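정리 모임 소식

여름 신발, 상자에 넣는 날이 왔습니다!

2024년 10월

지난 5월에 신발장에서 슬리퍼를 꺼내며 "올해는 제대로 넣어 둬야지" 하고 다짐하신 분들 많으시죠? 저도 그랬습니다. 그래서 이번 달 정리 모임 주제는 망설임 없이 '여름 신발 넣기'로 잡았어요. 모임방 Bodon에 둘러앉아 저마다 가져온 신발을 닦고, 짝을 맞추고, 상자에 담는 저녁이었는데 생각보다 훨씬 재미있었습니다!

제일 이야기가 길어진 건 역시 슬리퍼였어요. 운동화는 다들 자기 방식이 있는데 슬리퍼는 현관 구석에 겹쳐 두고 겨울을 나는 집이 많더라고요. 표진길 아니고 표남길 님입니다(지난 호에 성함을 잘못 적었어요, 죄송합니다!). 표남길 님은 발바닥 닿는 면에 골이 있는 슬리퍼를 쓰지 않는 칫솔로 결 따라 문질러 닦으신대요. 미지근한 물에 주방 세제 한 방울이면 충분하고, 그늘에서 하룻밤 말린 다음에 넣으신답니다. 저도 집에 와서 바로 해 봤는데 골 사이에서 모래가 한참 나왔습니다. 바다에 다녀온 게 언제인데요!
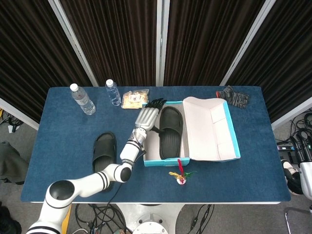
제45호

검은 슬리퍼에 안쪽이 하얀 상자, 참 잘 어울리지 않나요? 테두리의 청록색도 산뜻하고요. 한 짝은 벌써 상자 안에 자리를 잡았고 다른 한 짝은 파란 탁자 위에 있습니다. 저는 뚜껑이 몸통에 붙어서 옆으로 젖혀지는 상자를 좋아해요. 뚜껑만 따로 굴러다닐 일이 없으니까요.

담는 방향을 두고도 한바탕 토론이 있었습니다. 한선자 님은 두 짝의 앞코를 서로 반대로 놓는 쪽이고, 맹한결 님은 가게에서 살 때처럼 나란히 놓아야 꺼낼 때 기분이 좋다는 쪽이에요. 발등 끈이 넓은 슬리퍼는 엇갈려 놓으면 폭이 조금 줄어드는데, 상자가 넉넉하면 어느 쪽이든 괜찮습니다. 끈 안쪽에는 얇은 종이를 뭉쳐 넣어 주세요. 눌린 자국이 덜 생겨요. 신문지는 밝은색 신발에 잉크가 묻을 수 있으니 흰 종이가 좋고요.

상자 겉에는 짧은 쪽 면에 이름표를 붙입니다. '검정 슬리퍼, 여름' 이 정도만 적어도 내년에 상자를 전부 열어 볼 일이 없어요. 맹한결 님은 여기에 넣은 달까지 적으시는데, 저도 따라 하기로 했습니다.

다음 모임은 장갑과 목도리 편입니다. 짝 잃은 장갑도 환영이에요! 저녁 7시에 시작하고 참가비는 3000원, 차와 간식이 포함됩니다. 빈 신발 상자가 남는 분은 버리지 말고 가져와 주세요. 서랍 칸막이로 잘라 쓰는 법을 한선자 님이 보여 주시기로 했습니다. 가위와 자는 모임방에 있습니다.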